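## 4. Mounting and first use of the Skallow wall board

Read section 3 (choosing a wall) before you start. You need a second person for steps 3 through 6. The board is heavy at one end until both brackets are engaged.

**Caution:** Check for wiring and pipes before drilling. Do not mount the board above a heater or where a door can swing into it.

### 4.1 Hanging the board

1. Lay the board face down on the shipping blanket. Leave the clear film on the face.
2. Mark the height of the top rail on the wall. For a seated meeting room, use the lower height in the section 3 table.
3. Hold the rail against the mark and level it. Mark the outer holes first, then the inner ones.
4. Drill, insert the anchors, and screw the rail down by hand. A power driver can strip the anchors in drywall.
5. Lift the board together and hook it over the rail, left bracket first. You should hear it seat.
6. Press the bottom edge in and turn the 2 locking tabs toward the wall.
7. Pull gently on both lower corners. If either one moves, take the board down and repeat from step 5.

**Note:** Boards ordered with the Kairys tray use longer lower screws, packed in the bag marked 13. Keep the short ones for the cable clip.

### 4.2 Preparing the surface

1. Peel the film from the top left corner, pulling down and across. Do not use a blade.
2. Wipe the whole face with a damp cloth, then a dry one.
3. Leave the board overnight before writing on it.
4. Draw a short test line near a corner, wait a minute, and erase it with a dry felt pad. If the line leaves a shadow, wipe again and repeat the test.

Use dry-erase markers only. If permanent ink gets on the board, draw over it with a dry-erase marker and wipe both off while the top layer is fresh.

A glossy face picks up overhead lights. Check for glare from the seats people will use before you tighten the rail for good.

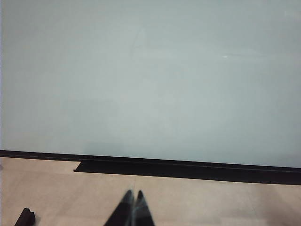
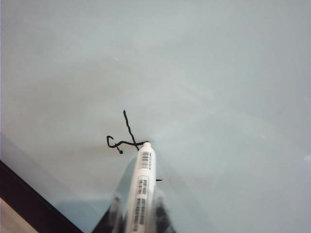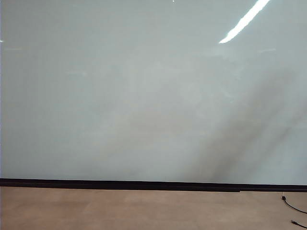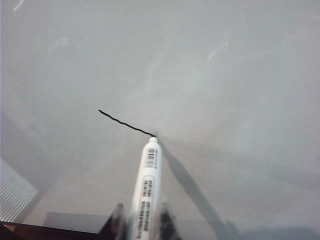

If glare is a problem, try turning off the row of lights nearest the wall. When that doesn't help, fit the tilt spacers (part 729) behind the lower brackets. They tip the top of the board slightly toward the room. The spacers do not fit the Gosari frame.

### 4.3 Weekly care

1. Erase with the felt pad, top to bottom.
2. Spray cleaner on the cloth. Spray on the face can run behind the trim and lift it.
3. Dry the lower edge.
4. Brush the pad outdoors, or replace it when it starts to smear.

**Caution:** Do not use scouring pads, acetone, or furniture polish. Polish leaves a film that markers skip over, and it is very hard to remove.

Check the locking tabs each September and after any move. Replacement tabs and pads are listed in section 7. For wall types not covered in section 3, write to Helju Uibo at the Nekow parts desk before drilling.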